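Writing Rules for the Small Cell: An Interview with the Author of the Cover Code

Members' Bulletin, October issue

The Cover code of practice for bench-mounted robot arms has been in use at Starkthorpe for a full year and has now been adopted, with small changes, by two of its partner sites. The code deals with a kind of work that the larger safety documents treat only in passing: a single arm, fixed to a table or light frame, picking mixed objects from a bin while staff prepare the next task close by. The Bulletin spoke to the engineer who drafted it and who remains responsible for its revision. In keeping with the practice of the Starkthorpe safety office, officers are quoted by role only.

The engineer began by explaining why a separate code had been thought necessary. Starkthorpe already held a site-wide policy on machinery, and every arm on the premises had been supplied with its maker's instructions. Neither, in the engineer's view, gave enough help to the person who sets up the bench in the morning.

"The policy tells you that a risk assessment must exist. The handbook tells you what the arm can do. Between the two there is a great deal of ordinary practice that had never been written down. Where does the bin go, how is it held, who may put a hand in it, and what must be true before they do? Each group had its own answers. Some of them were very good, and a few of them had never been looked at."

The first draft was prepared over one winter and ran to more than twice its present length. It was cut after a trial reading by bench staff, who returned it with a request that it should fit inside the cover of the cell log. The engineer confirmed that this was the origin of the title, and that suggestions of a longer one had been resisted.

The code has three parts. Part 1 concerns fixing and layout, Part 2 the routing of cables and hoses, and Part 3 access to the work area. Asked which had caused the most discussion, the engineer named Part 1 without hesitation.

"People expect it to be access, and access matters more than anything else in the document. But everyone agreed on the access rules within an afternoon. What we argued over for weeks was how to hold down a bin."

Under the code, any container into which an arm reaches must be held mechanically. Weight alone is not accepted, and neither is tape. The reasoning is that an arm which touches a wall, even lightly and within its force limits, may shift the bin by a small amount without stopping. The program then continues with a false idea of where the walls are. Each later contact is likely to be worse than the last.

"Tape is for marking," the engineer said. "I have no objection to tape on a bench and I would like to see more of it. A corner mark tells you at a glance whether something has moved since it was set. It will not stop the thing from moving, and we had cases where one had been taken for the other."

Clamps are permitted on the rim, provided that the handles stand outside the programmed path and that the jaw does not reduce the clear opening on the side from which the arm enters. The code asks for a margin of 50 millimetres between any clamp and the nearest point of the arm's travel. It also asks that the clamp be checked by hand at the start of each session and after any stop caused by contact.

The engineer was asked whether a common bar clamp was really suitable for a safety purpose, and gave a careful reply. A purpose-made fixture is preferred wherever a cell will stay in one form for more than a few weeks. Much of the work at Starkthorpe is of a shorter kind, and a rule that required a made fixture for every layout would, the engineer believed, have been ignored. The code therefore accepts the clamp and sets conditions on it.

"I would sooner have a modest rule that is kept. A clamp you can see and test with one hand is a reasonable thing. If it works loose, the person at the bench can find that out before the arm does." 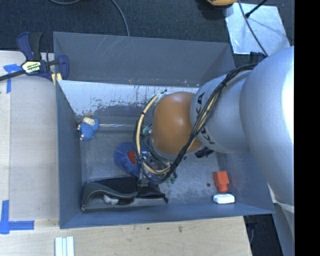 Bin work in progress: the arm reaches down among mixed items, with a bar clamp on the rim and blue tape marks on the work surface.

Part 2 was written with help from Skomuris, the firm that installs and services several of the arms on the site. Its service visits had shown that faults at the wrist were more often faults of the cable than of the joint. Cables and hoses that run along the outside of an arm need enough slack for the wrist to turn fully. Too much slack brings its own trouble, because a hanging loop may catch on a wall or drag across the items to be picked.

The code sets no single length. It asks that the loop be made with the wrist at the far end of its travel, that it be tied at intervals, and that the whole path then be run at low speed with one member of staff watching the cable and doing nothing else. The engineer considered this last point the most useful sentence in Part 2.

"Everybody watches the gripper. It is where the interest lies. If you do not give someone the plain duty of watching the cable, it will go unwatched, and you will learn about the snag from the fault log."

Ties are to be inspected for wear on the hose beneath them. A tie that has been pulled tight enough to mark the hose must be cut off and replaced. The inspection is due after about 300 hours of running, or sooner where the task involves repeated turning of the wrist. The engineer was frank that the interval had been a matter of judgement and might well change when there was more evidence to support it. Skomuris had argued for a shorter one.

Some readers of the draft had asked for rules on what may be placed in the bin. Research groups commonly use a wide mixture, including soft toys, pouches, blocks and small hard parts, chosen for the very reason that they differ in shape and feel. The engineer had been unwilling to restrict this.

"The choice of objects belongs to the people doing the work. Our interest is limited to a short list. Nothing sharp, nothing that breaks into pieces, nothing under pressure, nothing with a loose battery. Beyond that, we ask that the group write down what is in use, so that whoever clears the bin knows what ought to be there."

Clearing the bin brings the reader to Part 3. The rule is simple to state. A hand may enter the bin only when the arm is in a protected stop, the state has been confirmed on the controller, and the person reaching in is the one who holds the session. A second person may assist but may not restart the arm. A pause in the program does not count as a stop for this purpose, and the code says so in a sentence of its own.

According to the engineer, this distinction is the one most often missed by new staff. A paused arm is still and silent, and looks the same as a stopped one. It may resume on a signal from the program. The training that Starkthorpe now gives, using material prepared with Dinsa, spends 30 minutes on this single matter, with each trainee required to bring the arm to both states and to name the difference from the controller display alone.

Dinsa's part in the code was otherwise confined to language. Its reviewers went through the draft and marked each sentence in which it was unclear who was expected to act. The engineer described the result as humbling.

"I had written 'the area should be kept clear' in several places. Kept clear by whom? At what point? They were quite right to ask. We changed nearly all of those sentences, and in two cases we found that no one on the site had that duty at all. So the review of the wording led to a change in the work."

The space behind and beside the bin received particular attention as a result. The code now gives the session holder the duty of looking over the floor and surroundings before the first run, and of noting any cable that crosses a walking route or lies within reach of the arm. Cables that must pass close to the bin are to be fixed or led away from the moving parts. Spare tools and sheet material may be kept near the cell only if they lie outside the marked limit.

On enforcement, the engineer explained that the code carries no penalties. A cell found outside its terms is stopped until the point has been put right, and the stop is entered in the log. Most entries in the past year concerned the morning clamp check, which had been carried out but not signed. The form has since been redrawn so that the signature sits beside the check itself.

The Bulletin asked what the engineer would alter if the drafting were to begin again. The reply was that bench staff would be brought in at the outset. Their comments had come late, and several had been of a kind that no amount of desk work would have supplied — among them the observation that a clamp handle turned towards the operator is knocked far more often than one turned away.

A revised edition is in preparation. It will add a short section on cells in which two arms share one bin, a case the present text excludes. The engineer expects Part 1 to be lengthened slightly and Part 3 to remain as it stands. Partner sites wishing to comment on the draft may obtain it from the Starkthorpe safety office, which asks that remarks be tied to a numbered clause and that they state the type of work to which they relate.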